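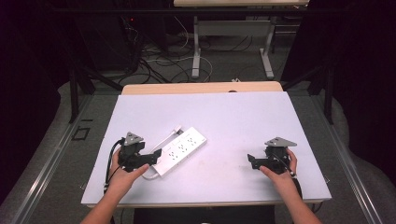

Ticket 897: offline maps and booking sync, Skiltitz walking and food tour
Status: solved
Opened: Sunday, February 5, 2023

Problem
I've got the Ovix trip app on my phone and I'm off to Skiltitz for the cheese and walking week. I love this app! But the valley map stops downloading at 90 per cent every time, and my farm lunch at Moschos has vanished from the day plan. It was there when I booked. The hotel and both bus rides still show up fine.

Tried so far
- Closed the app and opened it again. No change.
- Switched from mobile data to the hotel wifi. Quicker, but it stuck at the same point.
- Deleted the map and started over. Same again, sadly.

Reply from support
Lovely part of the world, you're in for a treat! Could you check how much free space the phone has? The Skiltitz map includes all the hill paths and needs some 400 MB while it unpacks. Please also tell us which version you're on (Settings, then About).

Update from customer
Version 19. Free space was tiny, far too many photos of cheese. Cleared out a load of old videos from July and the map went straight through, with every path up to Pivgate on it, even the little one behind the chapel! Lunch is still missing though.

Reply from support
Brilliant news about the map. We've found the lunch as well: Moschos moved it from noon to one o'clock, and the app hid the old booking without adding the new one. We've put it back on our side. Pull down on the day plan to refresh it.

Update from customer
It's there! One o'clock, table outside, with the walking directions from the bus stop. Thank you so much, I can't wait. Happy for you to close this.

Closing note
Hidden booking after a time change passed to the app team. Space warning for large maps requested.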